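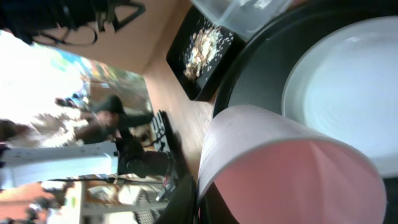 Rokari wake-up light by Clilance

The Rokari is a bedside lamp that comes on slowly before your alarm is due. It suits people who have to get up in the dark and don't want a loud buzzer first thing. Set the time you want to be up, choose how long the light should take to reach full strength, and leave it. There is no app and no account.

We use cookies to remember your basket and to see which pages are read. Accept all | Manage settings

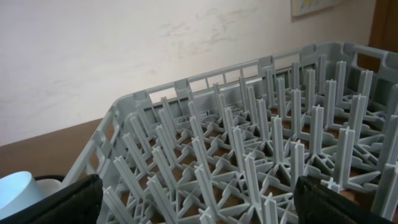 Zhuravel

I have used the Rokari since January, when it replaced the older Irano lamp in our range. The Irano clicked each time it changed level and the Rokari is silent. The buttons are on the back, so it takes a few nights to find them by touch. The lowest setting is dim enough for reading without waking anyone else.
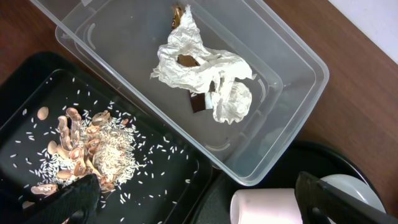 The diffuser lifts off for cleaning and should be wiped with a dry cloth only. It weighs 147 g and scratches easily, so put it away if you take the lamp apart for travel. A clear plastic box with rounded corners, like the one shown, will do, and a crumpled tissue makes decent padding. Don't pack the mains adaptor in with it.

Brightness: 900 lumens at full
Light levels: 19
Cable length: 147 cm
Alarm: light only, or light with tone
Price: £73
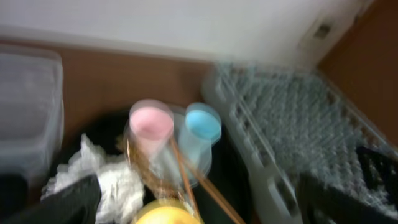 Clear storage container on a wooden surface, with a white wall behind.

The lamp is not a medical device. If you are tired all day after a full night's sleep, see your GP.

Page updated 2026-10-22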